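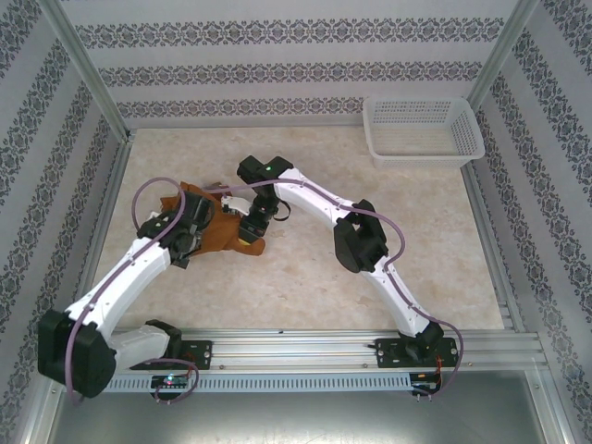
The form had a field for mother tongue, one line, with a limit of 11 characters. Rosimeire Queiroz entered "Portuguese", which took 10, and moved on to the next field.

She did the transcriptions for the Burside Oral History Program. The recordings came in on a shared drive, one folder per speaker. Each folder held the audio, a consent sheet and a spreadsheet with the time codes. Her job was to put down what was said in the language in which it was said, then the English beside it. Where a speaker changed language in the middle of a sentence, the style guide asked for a square bracket at the point of change. The guide had been written for speakers who changed once or twice.

Folder 3 was Jeferson Tavares. He had run the Cuervo reading room above the tyre shop, and had written one book of poems, printed in a run of 200. The room closed in August. The recording was made after that.

He changed language every few words. He started a verb in Portuguese and finished it in English. He used a third set of words that came from neither, among them "lolla", which he used for the feeling of standing in a kitchen that is laid out the way your grandmother's was, in a country she never saw. He did not define it. Rosimeire worked out the meaning from the places it turned up.

She put in the brackets. By the end of the first page there were more brackets than words on some lines. She exported the file and the checking tool returned it with a warning: language undetermined.

She wrote to the program office in Bendedholm and asked whether the brackets could be left out for this speaker. The reply came the same afternoon. It said the brackets were required for searching, and that words in neither language should be tagged as errors or as names.

She played the passage again.

"You ask me which one I think in," Tavares said on the recording. "I think in the room I'm in. In the shop, shop. With my brother – he's dead now, but with him – I think in that."

The interviewer asked him what he called that.

"We didn't call it. We were in it."

There was a gap on the audio, and then a chair moving.

Rosimeire opened the tagging menu. The choices were Error and Name. She selected Name for "lolla" and the tool accepted it, gave it a capital and added it to the index of persons, between Lobo and Lopes. The entry asked for a date of birth. She left it blank. It asked for relationship to speaker. She typed "family" and saved.

Then she went back to the form with the one line. The word was still there, with one character to spare. She deleted it and sat with the cursor in the empty field. Her own mother had said "fecha the window" every night of her childhood, and it had never sounded to her like two things.

The field would not take a blank. She closed the form without submitting it and opened folder 4.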